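Projektbericht Modul »Digitale Kommunikation«

Newsletter oder Kurzvideo? Reichweite und Rücklauf bei einem kleinen Fahrradverleih

Bearbeitet von Majdi Kassab und Majdi Rawashdeh
Abgabe: 07.12.2020

1. Ausgangslage

Der Fahrradverleih Jallora in Keltcombe verschickt seit mehreren Jahren einen E-Mail-Newsletter an seine Kundschaft. Der Verteiler umfasste zu Projektbeginn 782 Adressen. Daneben besteht ein Konto auf der Videoplattform Vidik, das bis April kaum gepflegt wurde. Der Betrieb wollte wissen, über welchen der beiden Kanäle mehr Buchungsanfragen eingehen, wenn der Arbeitsaufwand gleich bleibt.

2. Vorgehen

Wir haben 13 Beiträge geplant und jeden Beitrag in zwei Fassungen erstellt, einmal als Text für den Newsletter und einmal als Video von höchstens einer Minute. Die Themen stammten aus Fragen, die am Tresen häufig gestellt werden: richtige Sattelhöhe, Transport von Kinderanhängern, Touren bei Gegenwind. Jede Fassung erhielt einen eigenen Link auf das Buchungsformular, so dass sich die Anfragen zuordnen ließen.

Die Texte hat Majdi Kassab geschrieben, Schnitt und Untertitel lagen bei Majdi Rawashdeh. Für die Auswertung haben wir das Programm Nair benutzt, das uns am Institut zur Verfügung stand.
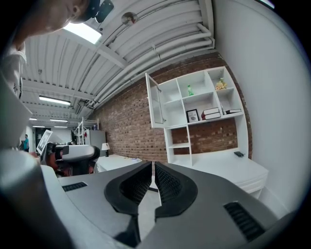 Als Kennzahlen dienten Aufrufe, Klicks auf den Link und abgeschickte Formulare. Weiterleitungen des Newsletters konnten wir nicht erfassen. Bei Vidik fehlt umgekehrt jede Angabe dazu, wo die Zuschauer wohnen — für einen Verleih mit einem einzigen Standort ist das ein Nachteil.

3. Ergebnisse

Das erfolgreichste Video (Sattelhöhe) kam auf 2.000 Aufrufe. Daraus entstanden 2 Anfragen. Die Textfassung desselben Beitrags wurde deutlich seltener geöffnet, brachte aber mehr abgeschickte Formulare. Dieses Muster zeigte sich auch bei den meisten anderen Themen. Eine Ausnahme war der Beitrag zu den Kinderanhängern, bei dem beide Kanäle gleichauf lagen.

Betreffzeilen mit einer konkreten Frage wurden häufiger geöffnet als solche mit einem Angebot. Rabatthinweise hatten keinen erkennbaren Einfluss.

4. Einschränkungen

Der Newsletter geht an Personen, die schon einmal gemietet haben, die Videos erreichen überwiegend Fremde. Ein direkter Vergleich ist deshalb nur bedingt zulässig. Außerdem haben wir den Zeitaufwand geschätzt und nicht durchgehend protokolliert.

5. Empfehlung

Wir raten dem Betrieb, den Newsletter beizubehalten und die Anmeldung dafür im Laden sichtbarer zu machen. Videos lohnen sich bei Themen, die sich schlecht in Worten erklären lassen. Die Vorlagen für beide Formate haben wir Jallora zusammen mit der Linkliste übergeben.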